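Figueroa Open Day

The Figueroa Open Day is a public demonstration of robot manipulation held by the Plotar laboratory at its building on Figueroa Street. It covers simulated and physical handling of household objects, with most of the program given to tasks carried out in a kitchen simulator called Ploris. The event is free, runs for a single afternoon, and is open to anyone who registers. The most recent edition took place on 2026-05-17.

Background

Plotar was set up as a small research group working on two-armed robots for domestic tasks. Its early public events were informal lab tours in which visitors watched a physical robot from behind a rail. Throughput was low. Each trial needed a reset by hand, and a group of visitors often saw only one or two attempts before the next group came in.

The present format was introduced by Liesl Hubmann, who heads the simulation team. Under her plan the main demonstration was moved into Ploris and shown on a large screen, with the physical robot kept for a short closing session. A simulated trial can be reset at once and run again with the objects in different positions, so each group now sees a full series of attempts on the same task. A trial run of the new format was held for students in February, ahead of the first public session.

Program

Visitors are admitted in groups of up to 22. Each group passes through three stations over the course of the afternoon:

Station A, the simulator room, where tasks are run and explained by an operator.
Station B, the control desk, where visitors may operate the simulated robot themselves.
Station C, the hardware bay, where the physical arms are shown.

Station A takes up the largest share of the time. Its sessions last 18 minutes and are led by Reto Thaler or Tracey Penrose. The operator loads a kitchen layout, states the task in one sentence, and starts the run. The camera view used by the robot is shown full width on the screen, and a second monitor lists joint positions and contact forces.

Station B uses a pair of tracked gloves made by Famow, a supplier of motion capture equipment. Movements of the wearer's fingers are mapped to the fingers of the simulated hands. The mapping is not exact, and new users commonly close the hand too early. Visitors under 16 may use the gloves only with an adult present.

Simulated environment

Ploris is a physics simulator with a library of kitchen layouts and loose objects. Surfaces and lighting are kept simple to hold the frame rate steady during live sessions. Objects differ in the level of detail. Containers are often built from a small number of flat faces, while food items and printed tableware carry finer surface textures. The library holds 1,749 object models, of which only a small set is used at the open day.

The robot model has two gray arms, each ending in a black hand with several fingers. In the standard view both arms enter from the lower part of the picture, which roughly matches what a person would see of their own arms while standing at a counter. Operators use this view because it lets visitors compare the robot's reach with their own.

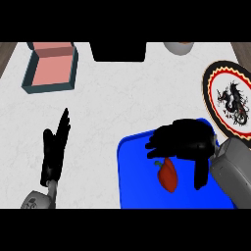 Simulated countertop task in Ploris, with the right hand over a red bell pepper on a blue tray.

Pepper task

The pepper task is the best known item in the Station A program. The stated goal is to pick up a bell pepper and place it in an open box on the other side of the counter. The layout is a white marble-textured counter with the teal box at the upper left and the pepper at the lower center-right. The two are diagonally opposite, so that the transfer has to cross the open middle of the counter.

The task is divided by the operators into four phases: approach, grasp, carry, and release. In the approach phase the hand is brought in palm-down with the fingers curled. The pepper is treated as a difficult object for its size. It is long and glossy, its cross section changes along its length, and in the simulator's contact model it tends to roll when a single finger touches it first. Thaler's usual commentary covers the order in which the fingers make contact and the effect of a small error in wrist angle.

The tray adds a second difficulty. Fingers that reach too low meet the tray surface before they close under the pepper, and the controller then has to lift slightly and try again. A decorated plate on the right side of the counter serves as a nearby obstacle for the right forearm. Contact with the plate is logged but does not end a run.

The left hand has no required role in the pepper task. It can be used to steady the box during release, and some control policies do so. Others leave it raised over the counter for the whole run. Penrose has described the difference as one of training data, with steadying behavior appearing mainly in policies trained on glove recordings.

Scoring

A run is scored as complete when the pepper is at rest inside the box and neither hand is touching it. Partial credit is given for a stable lift. Runs are stopped by a time limit set by the operator. Scores are displayed to visitors during the session but are not published, and Plotar does not treat them as benchmark results, as object positions are often changed at the request of the audience.

Hardware session

The closing session at Station C is led by Kilian Oberholzer. It repeats one task from the simulator on physical arms, normally at reduced speed. The session is used to point out differences between simulated and real contact, chiefly in friction and in the softness of food items. The physical arms do not carry the full range of finger sensors modeled in Ploris, and the grasp is accordingly planned with wider margins.

Documentation

Session notes and the list of layouts are maintained by Aurelia Sandu and are available on request from the laboratory. The layouts are stored with their starting positions, so that a task shown at the open day can be loaded again in the same arrangement. Changes made during a live session are saved only if the operator marks them before the reset.

See also

Dexterous manipulation
Robot simulation
Teleoperation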